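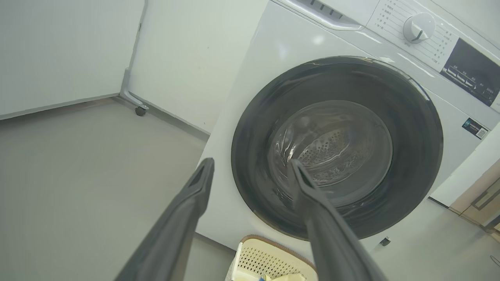 Week three of sharing the laundry room with a robot and I've had enough people ask me about it in the pub that I'm just going to put it all in one place. Long one, sorry!

For anyone new, I do laundry and housekeeping at a guest house and have done for 12 years. There's me, Gobnait Phelan on the early shift, and Senan Hennessy, who does weekends and also fixes everything. The owner is Niamh Doherty. The robot is called Zorklow because that's what it says on the paperwork and none of us could agree on a better name.

What it's meant to do: open the washer, load it from the basket, shut the door, pick the programme, come back later and take everything out. So the bit of my job that did my back in, basically. All that bending. I reckoned I'd hate it and for the first few days I did.

What it's like to stand next to: slow. So slow. It goes up to the washer door like someone who's been told there's a wasp behind it. I can load a machine while talking on the phone and eating toast. Zorklow needs a good long think about a pillowcase.

But it'll do it at five in the morning and it doesn't mind. Gobnait used to start at 5 to get the first wash on. She starts at seven now, same hours, just shifted along, and she says she's had breakfast with her grandson every school day since. I've got nothing clever to say about that, I'm just pleased for her.

Things it's good at: towels. Flannels. Anything that's one lump of one thing.

Things it's bad at: fitted sheets (same), duvet covers with a sock hiding in the corner, anything with a long tie on it. We had a dressing gown belt shut in the door on the Tuesday and Senan had to come in on his day off. He was paid for it, I checked.

The labels on our washer are in Chinese, by the way. All of them, all round the dial. I learned it by position years ago, so to me it's "the one at the top" and "the one a bit past the one at the top". Mared Powell, who came to set the robot up, asked me to write down which was which and I couldn't! I had to stand there and turn the knob with my eyes shut and tell her when it felt right.

She was very nice about it. She sat on an upturned crate for a whole afternoon and wrote down everything I said, including the stuff I didn't know I knew. Like how you give the drum a spin with your hand first. Like how you never put the blue bath mats in with anybody you love.

That's the part I keep going back to. Twelve years and it took a machine turning up for somebody to ask me how I do it. I did say this to Niamh. She went a bit quiet and then she put my name on the instructions sheet, so now there's an official Prurnell House laundry guide and it's by me.

OK, the question everyone asks. No, no jobs gone. We did ask, all three of us together, before it came, and we asked for it in writing. Úna Lenihan from the union helped us word it. If your place is getting one of these, do that first. Do it before it's in the building, while they still want you to be nice about it.

What we got: hours stay the same until the review in April, nobody gets disciplined over something the robot did, and there's an extra 300 a year each for the new duties. It's not a fortune. I'd asked for more.

"New duties" means checking pockets before anything goes in the basket, sorting properly, keeping the floor clear so it can get about, and rescuing it. Mostly rescuing it.

Stuff I miss, and this'll sound daft. I used to have the time while I loaded to just think. Now I'm upstairs doing rooms in that time, and rooms means people, and people want to tell you about the shower. By the end of the day I've talked more than I've ever talked in my life.

Stuff I don't miss: my knees clicking loud enough for guests to comment.

Someone's asked if I talk to it. Yes. Obviously. I said "excuse me" to it this morning and then told it off for being in the way of the door.

Gobnait won't have any of that, she calls it "the appliance". Senan calls it "your man".

Right, there's a wash finishing and I want to see if it's managed the sheets. Will add to this after the review if anyone's still interested x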